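Clotex bimanual dataset: frequently asked questions 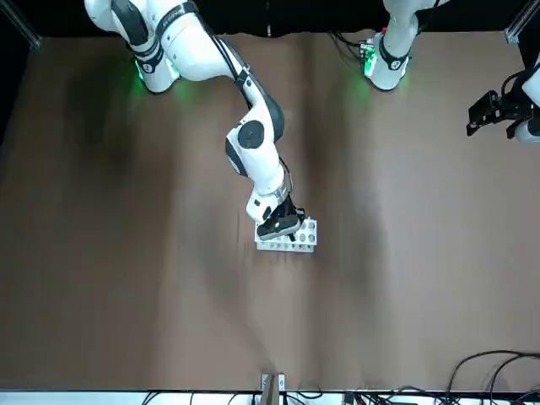
Right arm holding the test tube rack, fixed camera view.

What is in the dataset?
It has 3,028 episodes of two-arm table work, recorded with the Pendarov setup. The rack task is 271 of them.

Why does only one arm work in some episodes?
The policy must also learn when the second arm should wait. In our first training without such episodes, the left arm moved too often.

Do I need the wrist cameras?
No. The Conley baseline uses the fixed view only. With wrist views the result on the rack task was better by 17 points.

How is success decided?
By a person who watches the full episode. The rack must stand upright at the end and both grippers must be open.

Can I use another gripper?
Yes, but please retrain the last layers. Requena did this with 101 new episodes and the scripts are in the same folder.

Are failed episodes included?
Yes, they are marked "fail" in the index file.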